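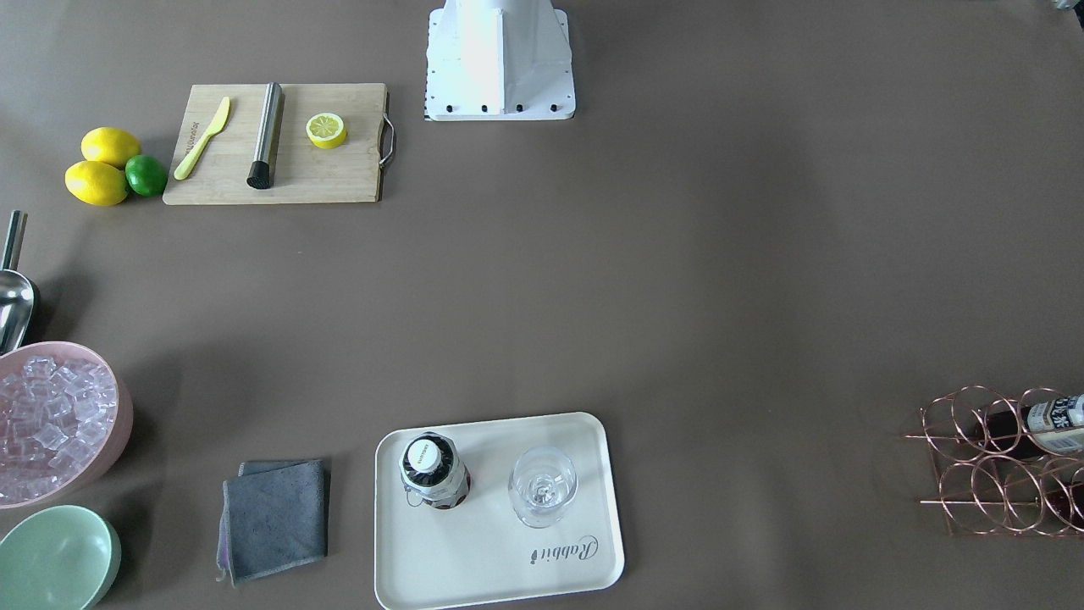

tessellate replied that she'd given up on purple shampoo altogether and her hair hadn't looked this good in two years, so maybe start there before spending more money.

3 min read

mulgabill
ok but did you give it up cold turkey or just use it less. I'm silver all over now, stopped colouring in September, and without the purple stuff I go the colour of an old fridge by week three. Using the Duggan one, the big bottle. Dries the ends out something shocking though

tessellate
Cold turkey. Got a shower filter instead. My yellow was from the water, not from "brassiness" or whatever they call it on the bottle. We're on bore water out past Plaltville and the kettle looks like a cave inside.

mulgabill
town water here. so probably not that

hennabynight
Could still be the water. Town water can be hard as anything. Get a test strip from the pool shop, cheapest thing you'll buy all month. Ours in Udport came up so high the girl asked if I'd dipped it in the pool by mistake

frizzandtonic
Going to disagree with the filter thing. I had one of those screw-on ones for a year, replaced the cartridge on schedule, no difference at all to colour. Skin felt a bit nicer maybe. A filter like that takes out chlorine, it doesn't soften the water. Different problem.

tessellate
All I can tell you is what mine did. Yellow gone in 6 weeks.

frizzandtonic
And you stopped the purple shampoo the same week, you said so up the page. So which one was it

tessellate
Fair. Don't know. Don't much care, it's gone lol

oldgreywhistle
Chelating shampoo. Once a fortnight, leave it on five minutes, then a proper conditioner after becuase it strips everything. Have been grey since I was thirty and this is the only thing I'd go back into a burning house for. The Prestmont one is good, smells like a dentist but good.

mulgabill
is chelating the same as clarifying? bottle I've got says clarifying

oldgreywhistle
No. Clarifying gets product off – silicones, dry shampoo, oil. Chelating gets minerals. Some do both, read the back and look for EDTA or phytic acid in the ingredients. If it's only got a stronger detergent in it then it's just clarifying

hennabynight
Seconding Prestmont. Only thing is, don't do it the day before something important, mine goes fluffy for a wash or so. Went to a christening looking like a dandelion

kelpiehair
Am I the only one who thinks we wash too much?? I do mine every ten days, rinse in between, bit of oil on the ends at night. White as white. Never owned a purple shampoo. My hairdresser charges me $93 for a trim and says she wouldn't change a thing

frizzandtonic
93 for a TRIM

kelpiehair
she's worth it. head massage included

mulgabill
I sweat like a horse, can't do ten days. Every second day at the moment. Could probably stretch to three

oldgreywhistle
Every second day with Duggan purple is your dry ends sorted, mystery over. Those are meant for once a week. Says so in tiny writing. Use something plain the other days

mulgabill
...it does say that. just went and looked. font is for ants

tessellate
What about heat? do you straighten? A hot iron will yellow white hair and no shampoo shifts that, it's scorched. Has to grow out. Found out the hard way on my fringe.

mulgabill
no iron. Hairdryer, hottest setting, every time. Don't say it

tessellate
Turn it down and use a heat spray!! Any of them. The supermarket one is fine.

frizzandtonic
Don't think a dryer gets hot enough to scorch unless you're holding it right on the hair. But yes turn it down anyway, for the ends. And agree any spray will do, I've paid silly money and paid hardly anything and couldn't pick them blindfolded.

hennabynight
Sun does it as well. Are you outdoors a lot? Hat

mulgabill
garden most mornings, no hat. Right. So I'm doing basically everything wrong. Plan is – purple once a week, chelating once a fortnight, dryer down, hat. Test strip when I'm next near the pool shop. Not buying a filter yet sorry tess

tessellate
No offence taken, your loss haha

kelpiehair
Change one thing at a time or you'll never know what worked. That was the whole argument up there

mulgabill
can't wait that long, have a wedding. Doing all of it

oldgreywhistle
Do the chelating one tonight then and not the week of. And don't use purple straight after it, hair grabs the colour when it's stripped. You will go lilac. Ask me how I know

mulgabill
my sister would love that. noted though. Will report back with the strip reading

frizzandtonic
Please do, want the number. If it's soft water I'm claiming the win

mulgabill
done the first wash. It does smell like a dentist. Ends feel like straw but the front bit is definately lighter, or it's the bathroom light. conditioner on now, back in 20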